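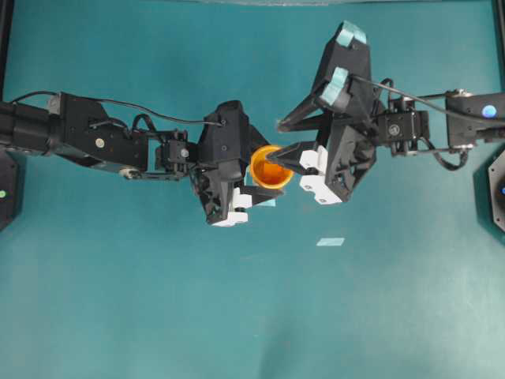
Bright orange cup against a teal-green top. Small amount of one, lots of the other.

How to pick two colours for a small room (and not repaint it in May)

Quick one this, written between coats. I've had the same question from three people now so it's going on the site and I'll just send the link.

You want two colours in a small room. Kitchen, box room, downstairs loo, hallway. One big, one little. Below is how I do it. Not the only way. Works for me and for the flat in Brultulbridge, which had four different beiges when I got the keys.

What you need

Tester pots, three or four
Lining paper, a roll end is fine
Small roller and tray
Masking tape, the low tack sort
Tape measure
Pencil
A notebook you won't lose

Skip the colour cards from the shop. Or bring them home, look at them, then put them in a drawer. Too small to tell you anything. A colour the size of a stamp always looks paler than it does on a wall.

Step one. Start with what's staying

Floor, worktop, tiles, sofa, whatever you can't afford to change. Write it down. Mine was a brown vinyl floor with a bit of red in it and I ignored it completely the first time. Painted the walls a cold grey, and the floor went the colour of liver. Two weekends gone.

So. Hold things up against the floor. Tea towels, book covers, plastic plates, a jumper. Free and quick. Anything that makes the floor look worse, cross that whole family of colours off.

Step two. Choose the big colour

This one does most of the work. Walls usually, or walls and woodwork together if you're feeling brave (do it, looks great in a hallway).

Greens and blues with some grey in them are easy to live with. Teal is good but gets dark fast in a north facing room. Check which way your window looks before you fall in love with anything. North light is bluish, cools everything down. South light warms it up, and yellows can go a bit custardy by teatime.

Paint your tester on lining paper. Not on the wall!! You'll see the ridge of it under the topcoat for ever. Two coats on the paper, let it dry properly in between, then tape it up. A big piece, as big as you can manage. Leave the white edge off, trim it with scissors, the white throws your eye.

Then move it. Next to the window, opposite the window, in the darkest corner, down by the skirting. Look at it at breakfast and look again at 8 in the evening with the lights on. The evening one matters most in a kitchen if you're out all day.

Step three. Choose the little colour

The fun bit. Easiest trick is to look straight across the colour wheel. Blue-green on one side, orange and red-orange on the other. Yellow, purple. They push against each other and both look stronger for it.

Keep it small though. A shelf, a stool, the inside of a cupboard door, a lampshade, one mug on the side. I've got an orange shelf over the sink and that's plenty. Tried an orange door as well and it was all I could see, it followed me round the room.

If opposites feel too loud, go next door on the wheel instead. Green with blue, or green with a soft yellow. Calmer. Bit sleepy in a loo but lovely in a bedroom.

Step four. Check how strong they are

People forget this and it's the most common thing that goes wrong. Two colours can be right for each other and still look off, usually when they're the same lightness. Edges go fuzzy, the whole thing sort of hums.

Take a photo on your phone and turn it black and white. If your two colours come out the same grey, make one lighter or darker. Takes a minute. Do it before you buy the big tins.

Step five. Measure up

Width times height for each wall, add them together, take off the door and window if they're big. Don't bother for a small window.

My worst wall was the chimney breast, 1495 mm across and all sorts of odd returns down the sides. Measure the returns. I didn't, ran out with a patch the size of a tea tray left to do, and the second tin was from a diffrent batch. You can see it when the sun's low.

Tin will tell you the coverage. Believe it for smooth painted walls. For bare plaster, much less, first coat just vanishes. For the little colour I'd get around 1000 ml and no more. Half of mine is still in the shed.

Buy all the big colour in one go and check the batch numbers match. If they don't, tip them together in a clean bucket and stir.

Step six. Paint in the right order

Ceiling
Walls, big colour
Woodwork
Little colour, last

Leave the little colour a week if you can stand it. Live with the walls first. I changed my mind from mustard to orange in that week and I'm glad I waited. Eustaquio Salinas, who tiled the splashback, voted mustard and still brings it up.

Tape your edges, press the tape down with a fingernail or an old bank card, and pull it off while the paint is still a bit tacky. Slowly, back on itself. Leave it till it's hard and it'll take chips with it.

Things that go wrong

Colour looks far too bright after one coat. Wait. First coats are patchy and horrible. Do the second before you panic.

Colour looks nothing like the paper. Check your bulbs. Warm bulbs make blue-greens go muddy. Swapping a bulb is cheaper than repainting, I did the landing that way.

Walls look fine, room looks unfinished. Little colour is only in one place. Put it somewhere else as well, a tiny bit, other side of the room. Tea towel on a hook will do it.

Gone off the whole thing. Paint the little colour out first and see. Nine times in ten it was that one.

Sheen, quickly

Matt for walls, hides the bumps. Something wipeable near the cooker and the bin. Eggshell for wood. Same colour in two sheens looks like two colours, so if you're matching a skirting to a wall, test both on the same bit of paper next to each other.

Write it down

Name of the colour, make, sheen, batch number, which room, in the notebook. And on the lid. I thought I'd rememeber and I had to scrape a flake off behind the radiator and take it to the counter in an envelope.

Next page is filling and sanding, which you should have read before this one really. Sorry. Do the filling first.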